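Stirnent Lab Notes > Data > Recording Guides

Recording two-arm demonstrations: phone, cable and power strip

Last updated 9/10/21 by Malsha Sultana

This page covers how we gather examples for the Nundberg policy on the two-arm bench. It assumes the arms are already calibrated and that you have done the short Burnham practice set. If you haven't, do that first. People who skip it tend to drop the first few episodes of every session.

The target for this set is 3,250 episodes. A normal session is 15 episodes, then a break.

Before you start

1. Switch on both arms and let them settle in the home pose. Check that the status lights are green.

2. Open all the camera views side by side. The overhead view should cover the tabletop between the two bases. The wrist views should show both fingers of each gripper with the pads visible. Wipe any lens that looks hazy.

3. Set the lamps and leave them alone. The arms throw soft shadows on the wood and the policy has to cope with those, but moving a lamp halfway through a session makes the episodes hard to compare.

4. Put the power strip at the upper right of the table. Turn it a little from one session to the next. Run its cord down the side where neither elbow can catch it.

Setting up the objects

5. Lay the phone on the table with the screen up and the charging cable in its bottom port. Vary the angle. Keep the screen awake for the whole episode, so set the timeout to the longest value.

6. Let the cable fall the way it wants to. Do not straighten it. Loops, S-bends and small tangles are all wanted, and a set with nothing but tidy cables is of little use.

7. For the box variants, add the cardboard box and the painted background. Leave the strip in reach. Box variants are logged under Räsänen in the task menu, and the plain table ones under Nundberg.

Recording an episode

8. Start the recorder and hold still for one second before moving.

9. Bring the grippers in slowly with the fingers open. Get the fingers on both sides of the object before you close them. If the angle is wrong, back off and come in again. A clean second approach is a good example, so don't throw it out.

10. Watch the wrist views during the approach. From overhead it is hard to judge how close a finger is to an edge or a plug, and one finger can hide most of what is behind it. Use whichever view still shows the gap.

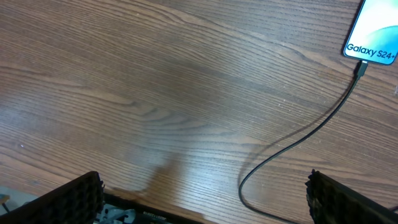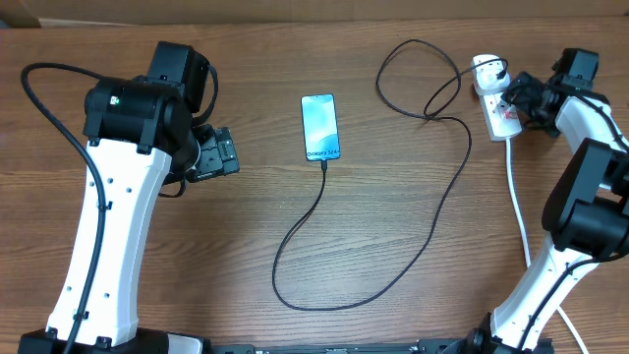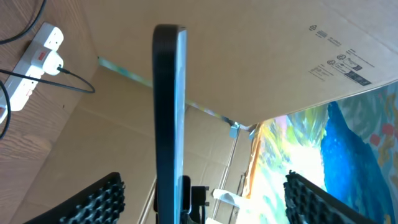
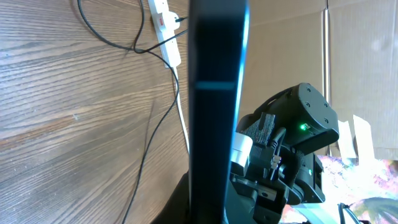

11. When the task is done, open the fingers, lift clear and return to home. Stop the recorder only when both arms have stopped.

12. Mark the episode as success, partial or fail. Partial means the object was handled but did not end up where the task card says. Add a note if a cable snagged.

Checking what you recorded

Play back one episode in each batch at normal speed, with all views running together. Look for dropped frames, a view that lags behind the others, and long pauses where neither arm moves. Pauses over 11 seconds should be trimmed or the episode redone.

Batches with more than three fails are kept, but in a separate folder. Do not delete them. We used 17 failed episodes in November to test the recovery behavior and would have liked more.

Common problems

Cable caught under a base: stop, free it by hand with the arms disabled, and restart the episode.

Gripper pad lifting at a corner: swap it before the next batch. Glue repairs last a day at most.

Glare on the phone screen: turn the phone a few degrees. Leave the brightness where it is.

Wrist view freezes: reseat the camera connector at the arm end, then reload the view. If it freezes twice in one session, write it in the bench log and move to the other station.

Next: Naming and uploading batches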